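September 2026
Bench notebook, finish room
Tabletop refinish, pale wood top, second pass

Picking up from the April notes. The top had been oiled twice over the winter with the Orkmont hardwax and was patchy along the front, where forearms rest. Decision in April was to take it back to bare wood on the front third only and blend. The blend line showed under the window light all summer, so the whole top is being redone.

Sanding. Started at 80 on the front third, 100 everywhere else, then 120 and 150 across the full surface. Stopped at 150. The Orkmont sheet allows up to 180 but the April test strip at 180 took up noticeably less oil and looked thin after a week. Long strokes with the grain by hand for the last grit. The grain wanders off the long axis by a fair angle, so a straight pass down the table cuts across it; followed the lines by eye and checked with a raking lamp. Two cross scratches found near the back edge, both removed.

Dust. Vacuum, tack cloth, vacuum again. The cloths from the Pisis box leave a slight residue if pressed hard. Wipe lightly or use a clean cotton rag barely damp with spirit.

Weights. Tin of oil 996 g before opening, lid on. Used 37 g on the first coat, weighed by difference, which includes what stayed in the pad. Pad was not weighed separately. Do that next time.

First coat went on with the white pad, thin, left 15 minutes, buffed off. Color shift is small. The wood stays blond, with a bit more contrast in the grain. No blend line visible with the overhead lights on or off.

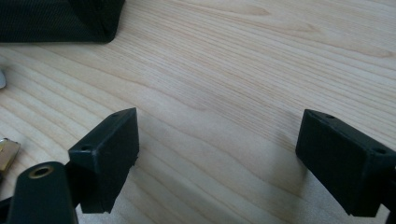
Second coat held back until the surface stopped smelling of solvent. Same procedure, same pad type, shorter open time. Raised grain was slight, knocked down with a gray pad between coats. Do not use steel wool on this top. Fragments stay in the open grain and show up as dark specks later, as on the Akbari shelf.

Water drop test on the underside sample, same prep, same two coats. Drop left 30 minutes, wiped, faint ring, gone by the next morning. Coffee left the same time gave a ring that did not go. Acceptable for a work surface, not for a kitchen. A third coat would probably fix it but adds sheen, and glare off this top was the complaint that started the job.

Gloss. Driveck meter is still out of calibration, so no numbers entered. By eye the surface is matte at normal viewing height and slightly satin at a low angle toward the window.

Running hours on the extractor at end of day: 1,518. Filter change is due at 2,000. Suction was fine.

Open items:
Weigh pad before and after.
Repeat coffee test on a three-coat sample.
Check the end grain at the left side, looked dry after coat two.
Keep hot mugs and tape off the top for a week. Felt under anything metal.
Order 150 discs, down to the last sleeve.

Oily rags laid flat outside on the rack, not in the bin.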